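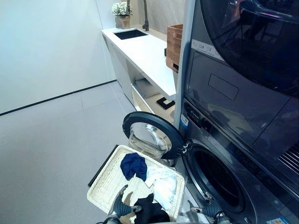
Why does the grasp planner reject every candidate on a white garment when the same config is fine on dark ones?

The depth filter throws out low-texture patches before the planner gets to score them, so on plain white cloth it is handed an empty list and reports "no feasible grasp." Set the filter to mark those patches as uncertain and let the planner decide. Details below, including the two wrong answers we tried first.

Ticket 203 - Fletska planner, laundry task
Opened by: Lizelle Ngcobo
Assigned to: Tyra Forsberg
Status: fixed on branch, waiting on release
Component: perception, later moved to planner, later moved back to perception

Lizelle Ngcobo
Fletska returns NO_FEASIBLE_GRASP on the white garment in the basket. It picks the navy one and the black one without complaint. Same calibration, same basket pose, same launch file. I have restarted everything, including things that had no reason to be restarted.

Log from the left arm:

fletska: received 0 candidates from harik_seg
fletska: scoring 0 candidates
fletska: best score nan
fletska: NO_FEASIBLE_GRASP

I admire the second line. It scored all zero of them.

Tyra Forsberg
Which version of Harik is this? And is the segmentation mask itself OK, or is it empty too?

Lizelle Ngcobo
Harik from the Rultdale branch, pulled in April. The mask is lovely. You could hang it on a wall. It covers the garment and stops where the basket starts, even though they are both close to white. It's the point cloud behind it that looks like it's been through a shredder.

Tyra Forsberg
First guess: exposure. The white garment saturates, stereo finds nothing to match, and depth drops out. Please lock exposure on the head camera and lower it one step at a time until the black garment starts to suffer.

Lizelle Ngcobo
Done. Lower exposure gave me a darker picture of the same problem. The black garment suffered right away, the white one didn't improve, and I put it back where it was.

Tyra Forsberg
Second guess: the washer. The open door has a glass window with a black ring around it, and we know glass sends the depth node off on adventures. If the collision map grows a blob in front of the drum, the planner may be rejecting grasps for lack of clearance. Can you clear the map and mask out the door?

Lizelle Ngcobo
Cleared it and masked it. The blob was real, so thank you, I now have a tidier collision map and the same zero candidates. I'm leaving the door mask in, because it was wrong to leave it out.

Tyra Forsberg
Fine. If Fletska receives zero, Fletska is innocent. Moving this back to perception, where I moved it from yesterday. Please dump the patch list before and after the depth filter.

Lizelle Ngcobo
Before the filter: 34 patches. After: none. For the black garment it keeps nearly all of them.

Tyra Forsberg
Found it, and I'm sorry to say I know the author. The filter has a parameter called min_texture. It was added for bare tabletops, to stop us from proposing grasps on the furniture. A plain white garment in soft light looks a lot like a tabletop to it. Worse, the parameter was set in the Blomqvist driver config, which gets loaded last and wins. So every time you edited the value in the Harik file, you were editing a decoration.

Workaround until the release:

1. In the Blomqvist config, delete the min_texture line.
2. In the Harik config, set low_texture_policy to "flag" in place of "drop".
3. Restart harik_seg only. The rest can stay up.
4. Check that the log prints "policy: flag". If it prints "drop", something is still overriding you, and you should grep for it before you write to me.

Lizelle Ngcobo
Log prints "flag". Fletska now gets candidates and has opinions about them. Planning takes 88 ms per request, which I can live with. Attaching the wrist view for the contact question.

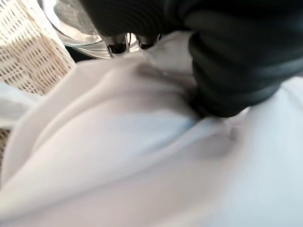 The contact check has a different blind spot, and I'd like it on this ticket before it turns into its own. Fletska predicts a fold height from the head camera and treats the spot under the fingertips as a rigid lump of that height. Cloth doesn't see it that way. With the gripper pressed into the white fabric, the material is pushed in and gathered, and a crease runs up and to the left from the contact point, so the surface the fingers are meant to close on no longer matches the one in the plan. The wrist camera can see that and the planner never asks it. Could we re-estimate the fold from the wrist view once, after the descent and before closing?

Tyra Forsberg
We could. The hook exists, it's called pre_close_update, and it currently does nothing at great speed. I'd take the ridge direction from the wrist mask and only allow a small wrist rotation in response. No replanning of the full arm at that point, please. I have watched an arm change its mind over a basket and would prefer to keep that a memory.

One caution: the wicker and the cloth are both pale in that view, and you have curved glass behind the fingertips. Crop to the area around the fingers before you segment, or Harik will try to help with all of it.

Lizelle Ngcobo
Cropped. Can we cap the number of updates? I'd rather it failed than pondered.

Tyra Forsberg
Capped at 3, then it backs off and reports PRE_CLOSE_UNSTABLE. I also changed the planner so that an empty candidate list gives "no candidates received" and stops there. No more scoring of nothing, no more nan.

Remaining before I close this:
- regression bag with plain white, navy and black cloth
- startup warning when a driver config overrides a perception parameter
- rename min_texture to something that admits what it does
- door mask moved out of Lizelle's local file and into the shared scene config

Lizelle Ngcobo
Bag is uploaded. The door mask is on my branch under "misc", sorry. I'll split it out after lunch.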